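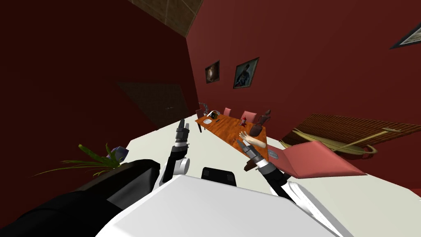

*深红墙面的房间里，机械臂伸向一张木桌。电脑渲染画面。*

## Urneck 老戏院的片子剪完了！

各位订阅的朋友，拖了这么久，终于可以在通讯里正式写一写这部片子了。上一期只提了一句“夏天在忙一个戏院的项目”，结果收到好多回信，问是哪家戏院、拍什么、什么时候能看。这一期就把版面让给它，写得长一点，大家泡杯茶慢慢看。

先说能看的时间：2022年8月28日傍晚，在 Urneck 戏院自己的银幕上首映，免费入场，门口不收票，坐满为止。带孩子来没问题，片子很短，正片7分钟，放完之后会把我们找到的一部分旧胶片也放一遍，然后大家到前厅喝东西聊天。

### 这是一家什么样的戏院

没去过 Skultilstead 的读者可能不太熟。它是一个河边的小镇，从车站出来沿着坡往下走，走到能听见水声的地方，右手边那栋窄窄的楼就是 Urneck。门脸小得很，第一次去的人十有八九会走过头（我就走过了头，一直走到桥上才折回来）。里面倒是出乎意料地深，观众厅是斜的，二楼有个小小的楼座，栏杆上的石膏花饰掉了好几处，补过，又掉，再补。

它放过电影，演过地方戏，办过婚宴，有一阵子还租给人教交际舞。镇上的人说起它，每个人说的都像是另一家戏院。有人记得的是暑假的下午场，有人记得的是母亲在台上领奖，还有一位老先生只记得放映间的气味，他说那是热灯泡和灰尘混在一起的味道，后来在别处再没闻到过。

现在戏院要修屋顶，还要换掉后台那套老旧的电路。修缮的钱一部分已经有了着落，剩下的得靠募捐。戏院方面找到我们 Ivard 影像，想要一部能放在募捐晚会上、也能挂在网上的短片。对方在第一封邮件里写得很客气：“希望观众看完之后想来坐一坐。”我把这句话抄在了白板上，一直到交片那天才擦掉。

### 第一次开会，方案全推翻了

我们带去的第一版方案挺标准的：开头航拍小镇，接着是戏院外观，再来一段旁白讲历史，中间穿插采访，最后放募捐信息。画面也配好了参考图，自我感觉相当不错。

戏院那边看完，沉默了一小会儿，然后有人问了一句：“这里面有坐在椅子上的人吗？”

没有。方案里有空的椅子，有灯光打在椅子上，有椅背的特写，就是没有人坐着。我当场有点脸红。回来的路上，导演 Nabila Pasaribu 在车里一直没说话，快到工作室的时候忽然说，那就全部从座位上拍吧。每个受访的人都坐在自己最习惯的那个位置，镜头也放在观众席里，跟他们平着看。旁白不要了，谁的故事谁自己讲。航拍也不要了。

我听完第一反应是预算表又得重做，第二反应是：太好了！

### 一盒一盒的旧胶片

方案改完没多久，戏院那边打电话来，说清理放映间的时候在柜子后面翻出了一批小尺寸胶片，装在饼干盒和鞋盒里，问我们有没有用。我们第二天就去搬了。清点登记是这一行的规矩，最后入册的是47卷，有的盒盖上写着字，有的什么都没写，还有几卷散发着一股酸味，做过老胶片的朋友都知道那意味着什么，得赶紧处理。

胶片这东西急不来。先看状况，再清洁，能过机的过机扫描，收缩得太厉害的就只能单独处理。那几天工作室里安静得像图书馆，大家走路都放轻了。每扫出一卷，屏幕前就会围过来几个人，手里还拿着没吃完的饭。

扫出来的内容五花八门。有戏院门口排队的人，有人在台上拉幕布拉到一半卡住了，有一整卷拍的是河水，从头到尾都是河水，拍的人大概很喜欢河。我最喜欢的一卷是舞会，画面晃得厉害，曝光也忽明忽暗，可是里面每个人都在笑，有个穿浅色裙子的女孩转圈转到镜头跟前，伸手把镜头挡住了，画面一黑，那卷就结束了。

这个镜头后来放在了片子的正中间。声音是我们另外配的，配乐在她伸手的那一刻停住，接着回到今天的观众厅，灯刚刚亮起来。第一次看到这个剪接点的时候，我起了一身鸡皮疙瘩。

### 椅子的故事

观众厅的座椅是这次拍摄里的另一条线。原来的绒面磨得发亮，有的弹簧塌了，坐下去会往一边歪。修椅子的是镇上的 Saragih 木工坊，他们把椅子一排一排拆回去，木扶手重新打磨，坏掉的榫头照原样补，绒布换新的，颜色尽量跟老的靠近。

我们去木工坊拍了整整一个白天。本来只打算拍几个干活的镜头，结果师傅从一把椅子的坐垫底下抽出来一张揉皱的节目单，大家都停了手，围上去看。再往下拆，又陆陆续续掉出来糖纸、发夹、一颗衣服扣子。师傅把这些东西都收进一个托盘里，说修完要还给戏院，让他们在前厅弄个小柜子摆着。这段话在片子里留得很完整，一刀没剪。

录音的同事那天特别高兴，因为木工坊的声音太好听了：刨子、砂纸、锤子轻轻敲下去的那一下。后来片尾的音乐里，节奏部分用的就是这些声音，编曲把砂纸的声音当沙锤用，听起来居然非常合适。来首映的朋友可以留意一下。

### 拍摄那几天

主要的采访都安排在7月。天气热，戏院没有像样的空调，开风扇又会有噪音，所以我们只能拍一段、歇一段，歇的时候把前后门全部打开，让河边的风穿过去。受访的几位年纪都不小了，我们最担心的是他们吃不消，结果先撑不住的是我们自己。灯光师傅蹲在楼座上，下来的时候衬衫能拧出水，一位奶奶从包里摸出一把折扇递给他，跟他说：“拿着，我在这儿坐了大半辈子，早就习惯了。”

机器用得不多，两台摄影机，一台对着讲话的人，一台放在后面几排，拍人和整个厅的关系。Nabila 坚持不用很近的特写，她觉得在戏院里看人就该是那样的距离，隔着几个座位，看得见表情，也看得见肩膀和手。起初我有点担心网上观众用手机看会嫌小，粗剪出来之后我就闭嘴了。有一个镜头，老先生讲完自己的故事，安静地看着空的银幕，手指在扶手上一下一下地敲，要是拍成特写，这只手就没有了。

采访的问题也很简单，我们反复问的只有一个：“你坐在这里的时候，看见过什么？”有人讲电影，有人讲旁边坐的人。有一位讲了停电，说那晚演到一半灯全灭了，台上的人没有停，摸着黑把后面唱完了，观众也没有走。她讲到这里自己先笑了起来，说后来问过那个唱的人，人家说当时吓得要命，只是不敢停。

这一段我们舍不得剪，可正片的长度早就定死了，最后只留了个尾巴。完整版会单独放出来，下面再说。

### 剪辑室里的拉锯

片子的第一个粗剪长得离谱。每个人都有自己绝不能删的镜头，我的是那卷河水，Nabila 的是老先生的手，录音同事的是木工坊的刨子，戏院那边则希望屋顶漏水的样子能多一点，毕竟是为这个来募捐的。

我们吵得挺开心的，墙上贴满了便签，颜色都不够用了。最后定下来的办法是先把声音剪好，画面一律不看，大家闭着眼睛听。哪里听着走神，就从哪里下手。这个办法我强烈推荐给做短片的同行！听的时候人会变得很诚恳，一段话好不好，耳朵马上就知道，没有漂亮画面给它撑着。听了两轮之后，争论少了一大半，剩下的那些也都有了着落。河水留下来了，很短，放在开头，盖着戏院开门的声音。

屋顶的镜头放在后半段。我们没有给它加悲伤的音乐，就是水滴进桶里的声音，然后一位受访者抬头看了看，说：“这个位置以前是最好的位置。”戏院那边看到这里点了点头，说够了，不用再多。

除了正片，我们还剪了一个60秒的短版，给社交媒体和戏院开场前放。短版没有采访，全部用旧胶片和修椅子的画面，一来一回地切，老手推开门，新手推开门，旧的幕布升起来，今天的幕布也升起来。这个版本是助理剪辑独立完成的，她第一次独立剪片，交出来的时候紧张得在走廊里转圈。我们看完鼓了掌。

### 字幕、配乐和一些琐碎的事

字幕做了大字版，首映放的就是这一版。受访的长辈里有几位听力不太好，戏院的常客里也有不少这样的观众，所以字幕从一开始就当成画面的一部分来设计，位置放得稍高一些，避开前排的后脑勺。字体试了好几种，最后选了一款笔画比较敦实的，跟戏院老招牌的感觉接近。

配乐是请镇上会弹风琴的老师录的，琴就在戏院里，音有点飘，有一个键按下去会慢半拍才起来。我们问过要不要调一调再录，老师说不要，她知道那个键在哪里，绕着弹就行。成片里听到的就是这架琴现在的样子。

调色那边花的功夫比预想的多。旧胶片偏红，观众厅的灯光偏黄，木工坊又是从天窗下来的日光，三种颜色放在一起很容易打架。调色的同事没有硬把它们拉到一块儿去，旧胶片保留了原来的底子，只把脏的地方清了清。观众厅压暗了一点点，这样银幕亮起来的时候，那一下会很舒服。请一定到现场来看，手机上真的看不出来！

### 旧胶片以后怎么办

好几位读者来信问这件事，集中回答一下。原片已经全部还给戏院，换了新的盒子，放在阴凉干燥的地方。数字文件戏院有一份，我们工作室留了一份备份，使用权完全归戏院。镇上的人如果在画面里认出了自己或者家里人，可以跟戏院说一声，拿一份那一段的拷贝，不收费。

首映那天前厅会摆一台小屏幕，循环放还没有人认出来的片段，旁边有纸和笔。知道画面里是谁、在哪里、哪一年的，写下来就好，字迹潦草也没关系。那个穿浅色裙子、伸手挡镜头的女孩，我们到现在也不知道是谁。如果您知道，或者您就是她，请一定告诉我们！

带着家里旧胶片来的朋友也欢迎，我们会有同事在场，帮忙看看状况，说说怎么保存。当天没办法扫描，先看看、聊聊，后面的事再约。胶片请装在纸盒里拿来，不要放在车里晒着，也不要自己动手擦。

### 来之前看一眼

戏院门前那条路窄，停不了几辆车，河边有一片空地可以停，走过来要爬一小段坡。坐火车来的话，出站以后沿着坡往下走，看见桥就说明走过头了。

楼座这次不开放，楼梯还在修。一楼靠过道的位置请尽量留给行动不便的观众。Saragih 修好的那几排椅子已经装回去了，在中间偏前，可以坐，随便坐，师傅说就是修来给人坐的。剩下的几排还是老椅子，坐下去会歪一歪，也别有风味。

放映结束后 Nabila 会在台前回答问题，风琴老师如果愿意，大概会再弹一段，我们还在劝她。茶水和点心由戏院准备，自己带杯子的话最好。

### 之后在哪里看

首映之后，正片和短版都会放到戏院的网站上，我们 Ivard 的页面也会同步。停电那段采访的完整版，还有木工坊那天从坐垫底下掉东西出来的全过程，会作为附加片段陆续放出来，每次更新都会在这份通讯里说。

募捐的渠道以戏院公布的为准，在他们的售票窗口和网站上都能找到，我们工作室不代收。捐多捐少都好，人来坐坐也很好，戏院的人反复跟我讲这句话，我原样转达。

下一期会请录音同事写一写怎么在一间全是回声的厅里收人声，她已经写了很长的草稿，还画了图。想问她什么可以直接回复这封信，我们会转给她。那卷河水也有人想看完整的，好几位了，我去问问戏院能不能单独放出来。

首映那天见！我会站在门口，免得大家走到桥上去。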